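Chapter 3
Where Things Go: Storage, Stock and the Cost of Looking

My first paying job was in the back room of a hardware store in Plendance, and I spent most of it looking for things. I want to start there because when students hear the word "inventory" they picture a spreadsheet, and I picture myself on a stepladder, holding a flashlight, hunting for a box of hinges that the book swore we had.

The book was right, by the way. We had 25 boxes. They were behind the paint.

So this chapter is about the part of running a small business that happens between the delivery door and the sales counter. Chapter 2 dealt with buying: how much to order, when to order it, and what it costs you to hold it. I'm going to lean on those ideas quite a bit, so if "carrying cost" has gone fuzzy in your mind, go back and reread that section first (it's short, I promise).
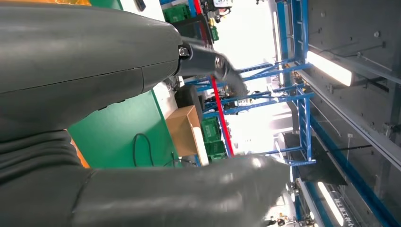 Think about what an item costs you while it sits there. You paid for it already. You pay rent on the floor under it, and you pay somebody to put it away and somebody to fetch it again. That last one is the cost beginners leave out. If a clerk at our imaginary-sounding but very ordinary Ackroyd Supply makes 100 trips to the stockroom in a day, and each trip runs 3 minutes longer than it should, that's five hours of wages spent on walking and squinting. Five hours! Every day!

There are two basic ways to decide where an item lives. With fixed locations, each product has its own spot and keeps it, even when the spot is bare. With open locations, you put a delivery wherever there's room and write down where it went. Fixed is easy to learn and wastes space. Open saves space and falls apart the moment people stop writing things down. Most of the shops I've worked with end up with a mix of the two, usually without having planned it.

Later on we'll follow a garden supplier in Tivham through a full stock count, and then you'll draw up a floor plan for the Bisham case at the end of the chapter. Keep a pencil handy for that one, because you'll be erasing a lot.

Terms to watch for: fixed location, open location, pick path, dead stock, cycle count.

3.1 Fast Movers and Slow Movers

Pull the sales records for almost any store and you'll see that a small group of products does most of the moving. Those are the ones you want close to the door, between knee and shoulder height.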